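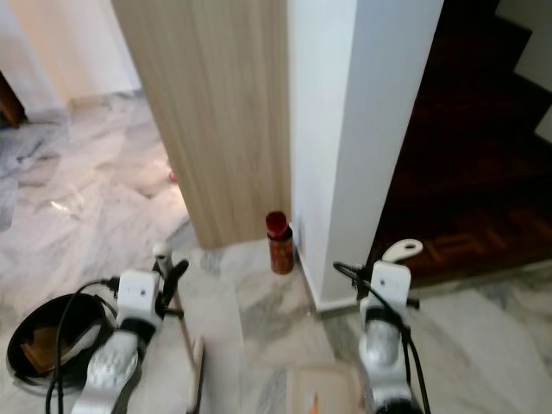 Week 5 notes: collecting demonstrations on the floor

Okay, so last week was all loss functions and I promised you something you could trip over. These are my notes for the data collection session, tidied up a little after Nisreen Zein pointed out that half of them were arrows.

The task is plain enough to say out loud: go to a small thing standing on the floor, get a gripper around it, bring it up. The bottle with the dark red cap is a nice first target because it's upright and the color pops against the white and gray marble. It's also a mean one! Tucked in the corner between the wood-grain panel and the white pillar, it can't be approached from just any side, and you'll feel that the moment you try to drive an arm in there.

What counts as an example

One demonstration = one attempt, from arms at rest to arms at rest. We save the head view, the joint positions for both arms and the gripper commands, all on the same clock. If the clocks drift apart the episode is junk, however pretty it looks on replay (ask Nuwan Gamage about his October batch).

Please keep your fumbles. If you miss, back off and go in again, leave it in and mark it "recovered." A policy that has only ever seen perfect grasps has no idea what to do when it's a finger's width off, and it will be, all the time.

Change things between episodes

I want each pair to record 17 episodes, and I don't want 17 copies of the same one. Move the target. Turn the label. Start the base a bit farther back. Leave other stuff lying on the floor too, pans and containers and so on, so the model has to learn which object we mean. Watch out for glare: polished marble throws the overhead lights right back at you, and I'd like some episodes with a bright spot in view and some without.

Floor changes matter as well. Where the marble meets the parquet there's a slight step up, so keep the base on the marble for this set. We'll do the parquet in its own set later.

Labels

Write the instruction the way you'd say it to a friend. "Pick up the bottle in the corner" is great. "Execute grasp primitive on target" makes me sad. Two different wordings per episode, please, typed by two different people.

For next time

Upload to the Gashaw folder by 5 p.m., one subfolder per pair. Hashini Gazi has the log sheet if you need a fresh copy. Then read the section on action chunking and come with one question about it, even a grumpy one.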